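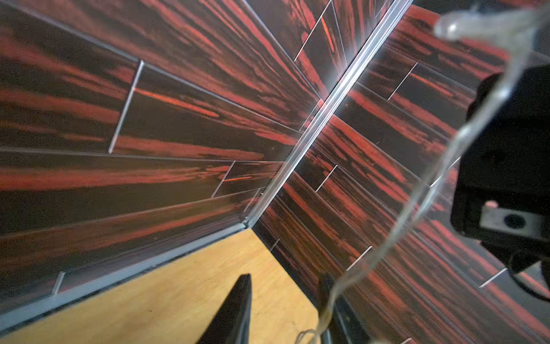
Inside corner trim on dark veneer panels, keep or pull?
Forum: Walls and Trim

mogens_z
Finishing a small room in Lanasdale. The walls are wood-grain veneer, nearly black with red and orange streaks, and the panels meet at an inside corner with a narrow metal strip over the joint. The strip is pale silver. The baseboard trim is gray metal and flat. The floor is yellow plywood and stays that way until August.

My question is the corner. The strip stops just above the floor. Should I replace it with a longer piece or leave it?

trimcoat246
Leave it. You want a bit of room at the bottom if another floor is going down. Measure the new floor first, then decide.

ikahome
I'd pull it and put in something dark. Silver on nearly black veneer is the first thing you see when you walk in.

trimcoat246
It matches the seams, though. Those are silver too. A black strip would leave the seams looking like the odd ones out.

ikahome
The seams are thin. The strip isn't. Different thing.

N. Golob
I did a hallway with Kestow panels and used a dark strip. It showed every scratch within a month. I went back to bare metal and it has been fine. If yours is glued, pulling it can lift the veneer along the edge. Score both sides with a sharp knife before you try anything.

mogens_z
It is glued. I tried a putty knife behind the top end and it didn't move, so I stopped.

N. Golob
Then I would leave it alone.

ikahome
Still say dark. Warm it with a hair dryer and go slow.

rust_and_rye
Heat on veneer is a bad idea. I bubbled a panel that way and the replacement came from a different batch. The grain was much redder.

mogens_z
No heat then. The strip stays for now. I have 20 feet of the gray baseboard left over, so I may cut a piece and hold it in the corner to see how a matte finish looks. Will post again after the floor is in.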